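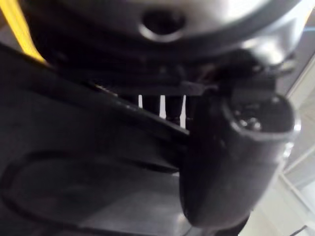

Working Rules for Wrist Hardware and Shared Shelving, Second Pass

Notes > Cell Practice > Wrist and Tooling

6 min read

The first version of these rules was a page and a half, taped inside a cabinet door at Srour, and it had the usual defect of such pages: every rule on it was there because something had broken, and none said how to tell whether it had been followed. I spent most of January rewriting it. What follows is the part that covers the end of the arm and the shelf the arm works at. Power, network and guarding are in a separate post.

On status. The published robot safety standards tell you how to assess risk and what a stop function has to do. They do not tell you which way a connector should face or how much slack to leave at a wrist. That level of detail falls to the site. Ours is called the Clondska sheet, after the building, and it carries no authority beyond that building.

Connectors

An open circular connector at the wrist gets a cap or a mating plug. If neither is fitted, the open end must not face up while parts are being handled above it. The contacts are small and they collect whatever falls. I used to allow "short periods" uncapped. The phrase was useless, so the rule now says 30 minutes, logged, after which the cap goes on or the job stops.

Pins are inspected under a lamp before mating. One bent pin is a reject. Straightening with tweezers is permitted for diagnosis only, and the part is tagged afterward.

Straps and cables

Any strap near the wrist has to be a color that contrasts with the housing. Black on black fails. The tail of the strap is trimmed or tucked, and it must not be able to reach a finger joint at any wrist angle. Check this by driving the wrist through its full range at reduced speed, with the hand open and then closed. Checking only the home pose is how the earlier version let things through.

Cable loops along a forearm are acceptable if the loop stays on the outboard side and cannot be caught by the shelf edge. Loop size is set with the wrist at its worst angle, then marked on the cable with tape so that whoever re-routes it has something to match. We argued for a while over whether a padded sleeve counts as cable retention. It does not. A sleeve protects what it covers, and the cable needs its own fixing at each end.

Shelving

Bright shelving with dark parts is our default. It helps the vision side, and it also helps a person standing two yards back who wants to know whether a tray has moved. The rules:

— Trays stand in a row with clear space between rims. Contact between neighbors is a fault, even if the pick succeeds.
— The upper level is for parts being handled. Fixtures, discs and hand tools go on the lower level.
— Hand tools lie flat, with nothing projecting past the front edge.
— Cardboard may be stored under a shelf but never on a working level. It sheds, and it changes shape with humidity.

The last one drew complaints from the Grolloson side, who ship everything in cartons and would like to pick straight from them. They can do it at their own cell.
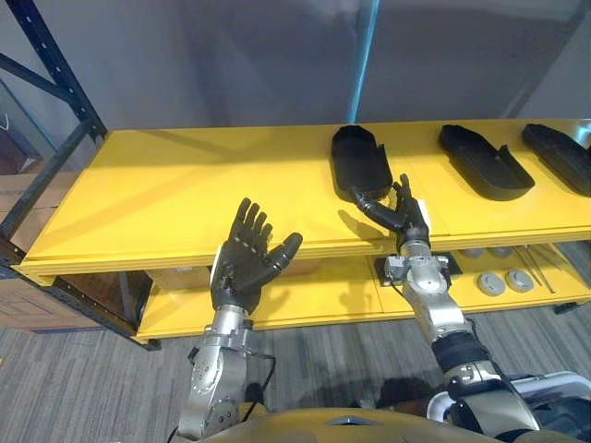

Right hand at the near end of a tray, upper level. Discs and thin tools on the lower level.

Contact and grasp

Approach to a rim is made at reduced speed, and the hand holds at contact before any lift is commanded. The idle hand stays open and clear of the shelf edge. With two arms working at one shelf, only one of them may be in contact with a part on a given level unless the task sheet says otherwise in writing. This costs cycle time. On the Prarkemo task it cost us nearly 300 cycles over the month, which I consider cheap.

Thumb placement along the long edge is preferred for narrow trays. If the part has a notch on one side, the task sheet states which side faces the operator, and the fingers avoid the notch unless the grasp was qualified there. A grasp qualified on one edge is not qualified on the other.

A new grasp needs 3 clean runs, consecutive, with no adjustment in between. A nudge by hand resets the count. So does a restart of the controller, a point on which I have had to be stubborn.

Records

Each entry in the log gets the task sheet number, the hand fitted, the state of the wrist connector (capped, mated or open) and the initials of whoever checked it. The log stands at 1123 entries. The connector field was blank on a fair share of the early ones, and I have left those as they are. Back-filling a log from memory makes it worse.

Still open: torque marking on the wrist bracket fasteners. Paint pen works on silver hardware and shows well enough on black, but it rubs off where gloves go. I am trying lacquer on one arm and will add a line to the sheet when it has been through a full service interval.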